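The Night Shift at Lindero

I got the job because I used to play the accordion. Mairéad Hanrahan told me so herself, at the interview, looking at my hands the whole time. She'd hired a seamstress and a guy who did card tricks at weddings, and both of them were great, so now she wanted more people with fingers.

Lindero pays by the keeper. You sit in a booth with the two hand grips, you drive the arm through the task, and if the episode is clean you hit the green key and it counts. If you fumble, you hit red and go again. The pay was fine and the coffee was terrible and I worked from ten at night until six, when the buses started up.

My first month was all folding. Towels, then napkins, then a shirt with the buttons done up (I hated that shirt). Then in July we got the coin job. The client was Amrani, who I pictured as an old man with a vault, though Mairéad said it was just a company that made sorting machines. They wanted 1480 keepers of the arm moving coins between a tray and a box, and they wanted them from one operator, so the style would match all the way through.

"Your style," Mairéad said. "Don't get fancy."

I didn't know I had a style! But I did, apparently. I come in a little high, stop, and then go down slow, like I'm about to touch a stove. I did it with the towels too. My mother does it with the stove.

So that was my summer, coins. A coin is a rotten thing to pick up with two flat fingers. It slides, it flips, it tucks itself under its neighbor. I learned to drag one against the rim until it tipped up and then pinch it by the edge, and the first night I got 30 keepers and went home and dreamed about it. By the third week I was doing 80 and listening to the radio.

Hajar Younis had the booth next to mine. She taught the other arm, the one we called Flallby, to stack cups, and she talked to it constantly. Good boy, easy, no no no. I never talked to mine. It seemed rude to chat with something that was copying me.

Then Hajar started leaving me coins. I'd come back from my break and there would be one more in the tray than I'd left, and she'd be staring at her cups with this very innocent face. I said nothing and worked it into the next episode. I think we both knew it was flirting, but it was three in the morning and neither of us was going to say that out loud.

I still have the picture that hung over my desk that summer. 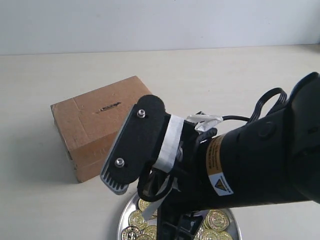
The Playback

When I hit the number, Mairéad sent it all off to be trained, and two weeks later she called me in during the day, which felt strange, all that sun on the floor. The grips were hanging on their hook. She pressed a key and the arm went by itself.

It came in a little high. It stopped. Then it went down slow, like it was about to touch a stove.

"Well, there you are," Mairéad said.

I laughed, and then I had to go stand in the hallway for a minute. Hajar was out there with her jacket on, eating crackers. She asked if it worked and I said yes, it dropped one, but it worked.

"You drop one too," she said, and held out the crackers.

They offered me the next contract, something with spoons for a kitchen outfit called Ciroma. I told Mairéad I'd take it if I could keep the same booth.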